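4.2 Iteration Length and Rework

The second part of the study looked at whether iteration length had any bearing on the share of work items reopened after acceptance. Data came from the issue trackers of two outsourced projects, Clano and Flutov, both delivered by the same vendor to clients in different time zones. Clano used two-week iterations throughout. Flutov started with four-week iterations and moved to two weeks in August, at the client's request.

The combined export, taken on 04/01/2021, held 2,160 work items. Items closed as duplicates, items with no acceptance record, and items created only to log meeting time were removed, which left 1,404 for analysis. An item was counted as reworked if it returned to an open state at least once after the client's product owner had accepted it. Items split after acceptance were counted under the parent only.

Two coders, Rajeshwari Unnithan and Zuweira Bawa, read a random subset of 300 items and assigned each reopening to one of four causes: unclear requirement, changed requirement, defect, or environment. Disagreements were settled by discussion, and the coding guide was revised once before the rest of the subset was coded. The "environment" code was the hardest to apply. Many tickets named a failed deployment and a missed requirement in the same comment thread, and the coders took whichever was mentioned first.

Reopenings coded as unclear requirement were less common in the two-week Flutov iterations than in the four-week ones. No such shift was seen for defects. The change in length came with a change in meeting practice -- the client began to attend planning calls -- and the two effects cannot be separated with the data at hand. Clano showed no trend over the same period. 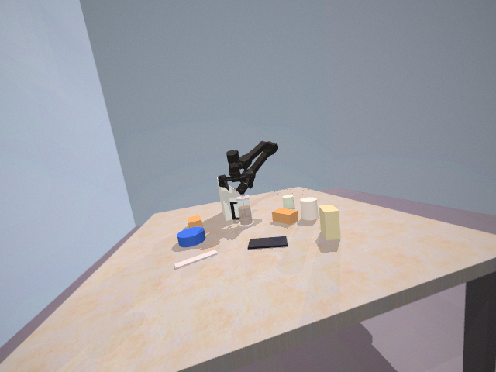
Figure 3. Simulated tabletop with a black robot arm.

Item size was not controlled for. Story points were recorded on both projects, but the Flutov team rescaled its points when the iteration length changed, and no conversion table was kept. We tried word count of the ticket description as a stand-in, following Gounder, and dropped it when it showed no relation to logged hours. Section 4.3 repeats the analysis with logged hours alone.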